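## Handout 6 – Work surfaces and small-object placement

Revised Thu 10 April. Replaces the sheet issued in November. Corrections to Edith Cuervo.

### 6.1 The surface

A white, matte covering is preferred for placement exercises. Gloss produces highlights that are easily mistaken for edges. The covering must lie flat; a lifted corner will tip a light container.

Shadow is the usual source of error. A plain surface still shows bands of gray where the light falls unevenly, and these move when a person leans over the table. Record the lighting before the first trial and again after the last.

### 6.2 Objects

The basic pair is a shallow bowl and one egg-shaped object. The bowl stands near the center of the surface. The starting position of the object is free, provided it does not touch the bowl.
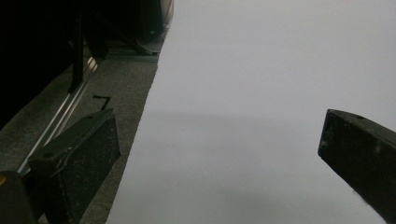
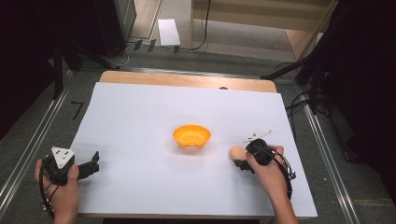 An egg shape has two stable behaviors on a flat surface: it rests on its side, and when pushed it rolls in a curve toward its narrow end. Estimate the curve before choosing a starting position. Objects placed with the narrow end toward the table edge are lost more often.

Grip across the short axis. A grip along the long axis leaves two small contact areas and the object turns – usually during the lift, less often during the lowering.

### 6.3 Release

Lower the object inside the rim before opening. Release height is measured from the inside base of the bowl, not from the table. Keep it under 20 mm. In the Sedberg trials (200 placements, Meinecke and Paucar) most rebounds followed a release above that height.

A bowl that shifts during release is scored as a fault even if the object stays in.

### 6.4 Before the next session

- Read Osagie, sections 2 and 3.
- Complete the placement table for one starting position.
- Sketch the rolling curve for both orientations of the narrow end.

Tables go to Gilberto Escobar. Late tables are accepted with the fault column filled in.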